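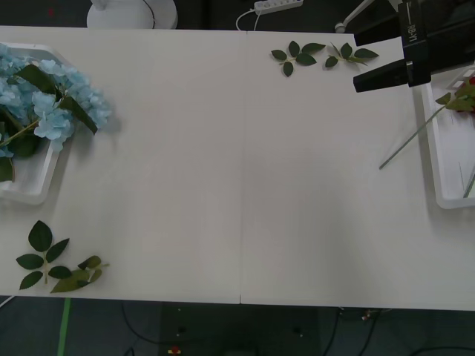 Workshop notebook / Pricing and customers

17 March 2024

Subject: the deposit test for the stock box, second attempt.

I write this down while I still have the sheets on the desk. The January entry was too short and when I read it again last week I could not tell what we had tested. So this one is longer, sorry to everyone who has to scroll.

What we wanted to know. Does a small shop pay a deposit for the Buvero stock box before it exists in its final form? In January we asked shop owners if they "would be interested", and almost everybody was interested. We were happy for some days. Then we sent the order form and it became very quiet. My opinion is that the question was bad. A person who stands behind the counter and wants to be polite will say yes to an interest question, and it costs nothing. This time we asked for money.

Set-up. We printed 300 letters, all with the same text, and sent them to independent shops in Cakstead and Kendbridge. One page, no photographs, the price clearly visible in the middle and the deposit under it. The deposit could be returned at any time before delivery, and this was written in the same size of letters as the rest. We had a discussion about this. One side said that it makes the test too easy, and the other side (me) said that a hidden condition would only test how well people read. We kept it large.

Before sending, I wrote on the whiteboard what result would make us continue: 9 deposits. Fewer than this and we do not order the housings. I insisted to have the number there first. In January we had no number, and afterwards each of us found a different reason to be satisfied.

Result. Nine shops answered. Three of them paid the deposit. Two of the three asked for it back in the same week, both in a friendly way, so at the moment of writing we hold one deposit. The result is below the line on the board by a lot.

I called all nine. Notes from the calls, not in order:

– The price was hardly mentioned. I had expected that it would be the main subject and had prepared an answer which I did not need.
– Several shops did not understand who enters the goods the first time. They imagined evenings of typing. One owner said she already has a notebook by the till and the notebook is finished, meaning all her goods are in it. I think this is the most useful sentence of the whole test.
– The two who asked for the money back had the same worry, in different words: what happens with the box if Buvero stops. I had no good answer. I said we would send the data as a plain file. It is true, but we have never written it anywhere.
– One shop thought the letter was from Robichaud, with whom we share the postal address. To check: is the return address on the envelope still theirs? (Checked later, yes it is. The old envelopes must go to the paper bin.)
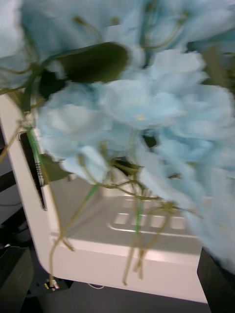

Artificial flowers, pale blue, with dark green leaves.

What I think it means. I try to be careful here. We learned that this letter, with this offer, does not bring deposits from shops which have never heard of us. We did not learn that shops do not want the box. These are two different statements and in the meeting they were mixed together very quickly, also by me. On the other hand, I do not want that we use this difference to excuse everything. If the second letter also fails and then the third, at some point it is the box.

There is a weakness in the method which I saw too late. Cakstead and Kendbridge shops got the same order form without any mark on it, so for the answers by post I only know the town when the owner wrote the address completely. A small letter in the corner of the form would have solved it. Please do this next time, it costs nothing.

Also the timing. The letters arrived when many shops do their yearly count. Maybe it is a good moment, as they feel the problem with their stock, or maybe it is a terrible one and nobody opens the post. I cannot decide this from my desk.

Decision for now. Housings are not ordered. The supplier was informed and will hold the quotation for us, but not for a long time. We stay with the hand-made units that exist already.

Next test, proposal. We offer to do the first entry of goods ourselves, in the shop, for a fixed price. No box at the beginning. We take their notebook, or their paper slips, or whatever they have, and we give back a clean list. If a shop pays for this, we know that the typing was the real obstacle, and we have also met the owner in person. I would begin with the nine who answered, then ask each of them for one other shop. It is slow work and it does not look like a product, I know. But I prefer to be slow with one deposit in hand than fast with a cellar full of housings.

Line to write on the board before starting: 3 paid first entries out of the nine. Please object before we start and not after.

Open points:
– write half a page on what happens with the data if we close, and put it in every offer
– return the two deposits (done for one, the other waits for bank details)
– new envelopes
– mark on the order forms, one letter per town
– find the January call sheets, they are not in the green folder and also not in the drawer under the printer

I will add the dates of the shop visits under this entry when the owners have confirmed them.

Notebook > Buvero > Customer tests > Stock box deposit, second attempt

© Buvero workshop, Cakstead | Contact | Back to top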